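Belus Street Block Club — notes from our June 27, 2025 get-together

Jitendra Rajput opened, I took notes (sorry for the handwriting, Jyoti Maurya typed it up). January's minutes were approved with no changes.

Block party: we have $526 in the kitty and the tent quote from Salteo is $600, so we're short. Jyoti will ask them about the smaller tent. I'd be happy with the small one!

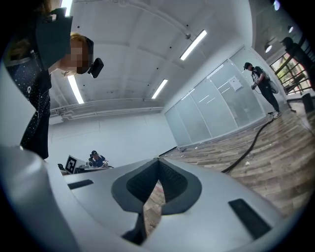 Leaning in, hair pulled back.

Parking: long talk, no vote. Jitendra will write to the city again — third letter now.

Plant swap: 20 tables, same as last year. Bring your own pots, please.

We wrapped up early and had cake.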